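Print this page | E-mail this report to a colleague

Household Chores Program – Progress Report to the Verbeke Fund
Prepared by Femke De Bruijn, Vistska, for Jeanine Dewulf
April 16, 2020

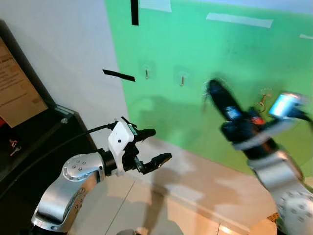 When we wrote to you in February, the question you put to us was a very plain one: can a machine do the little jobs around a house or a shop yet, the ones a person does without putting down their coffee? We promised a plain answer in return, and I will try to give one, although you know me well enough by now to expect a few detours on the way. The short version is that the big movements are in good shape and the small ones are still hard going. Hanging things up and taking them down again is a fine case of this. The two screws in the green wall and the thin wire hook beside them would not trouble anyone who has ever hung up a set of keys, and yet a good part of this period's work has gone into jobs of just that size. An arm has to come in at the right height, keep its fingers clear of the wall, and let go at a moment when the thing it is holding will stay put. Each of those steps is manageable by itself. Getting all of them right in a row is where we lose our time.

Since the last report we have logged 817 tries at the hanging task, and 300 of those ended with the object on its screw and staying there after the arm had backed away. I would love to be handing you a bigger number! But I do want to say how pleased we are with it all the same, as the figure includes the early weeks, when almost everything went on the floor. Mieke Martens keeps the log, and she is strict with us. If an object hangs for a moment and then slips, it goes down as a miss, and no amount of pleading from the rest of the team has changed her mind.

Most of the misses come from the last inch of the movement. The arm arrives where it was sent, or very close to it, and then the fingers themselves hide the screw from view just when a view of it would be most useful. Floor Goossens has been working on a slower approach from the side, and the early runs look promising – slower than we'd like, but calmer, with far fewer knocks against the wall. The other stubborn trouble is small, flat things lying on a surface. A key lying flat is a misery to pick up with hard fingers, and we have all taken to noticing how we do it ourselves (most of us drag it to an edge, if there is one, or use a fingernail).

On the two-arm work, we are a little behind the plan, and I would rather you heard it from me now than found it in the tables later. The idea was that one arm would steady an object while the other did the fiddly part. The Katura software we use for planning handles this nicely as long as both arms move slowly. As soon as we ask for something closer to the speed of a person tidying up, one arm tends to wait for the other, and then both hurry, and the result is not pretty. Mirjam Verbruggen has rewritten the part that shares out the timing, and we expect to know within the next few weeks whether it has cured the problem or only moved it somewhere else.

You also asked about the shop-floor side, and whether Dranlow could begin trying any of this in its stockroom. My feeling is that putting boxed goods on a shelf is close enough to be worth a modest trial, with a member of staff nearby. Hanging small packets on display hooks is not ready, and I would ask you to be patient with us on that one. It looks like the easier job of the pair, and people at Dranlow were quite surprised when I told them it was the other way around.

Spending is in line with the budget you approved. We went over slightly on replacement fingertips, which wear faster than we had allowed for, and made it up on travel. There are two things we would ask of you for the coming period: permission to move the unspent travel money into spare parts, and a short call with you and Mieke to agree on what should count as a success for the tidying tasks, which are harder to score than hanging. "Tidy" means something different to every person in this office, as a glance at our desks would tell you.

The full log and the spending table will follow by e-mail. Thank you, as always, for your patience and for your good questions – the one about left-handed households has kept us talking for days.

With warm regards,
Femke De Bruijn

This site uses cookies to improve your visit. By continuing to browse you accept our use of cookies.
Sign up for the Vistska newsletter
Print | E-mail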